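Speaker notes - Fire assay and XRF for small refiners
Stirnbridge, 2024-12-08

Slide 2. Cupellation stays the reference method for gold. XRF reads the surface only, so plated pieces can pass.

Slide 3. Pornlow series: 292 scrap lots, 12 rejected after melt. Define "lot" before going on.

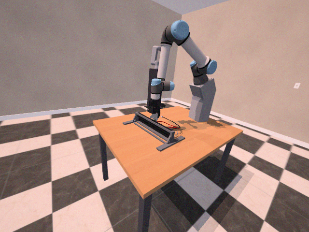
Arm on its pedestal, fixture on the table.

Slide 4. Sampling. Drill from two opposite corners of the bar, discard the first turnings. Silver correction next - skip if short of time.
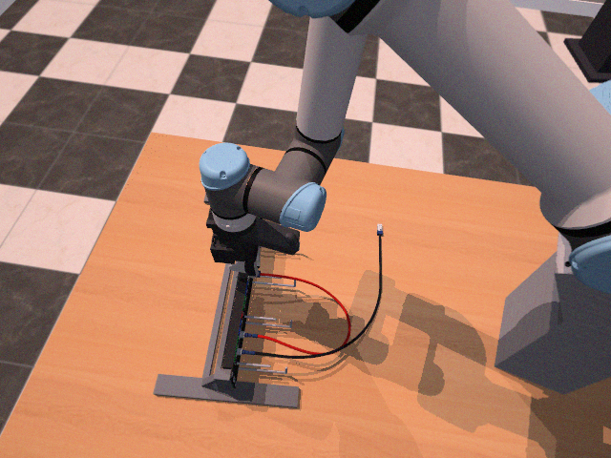

Hanne Damgaard objects that corner drilling misses segregation in high-silver bars, and asks for a dip sample from the melt.

Reply: agreed above six percent silver. Go to slide 6.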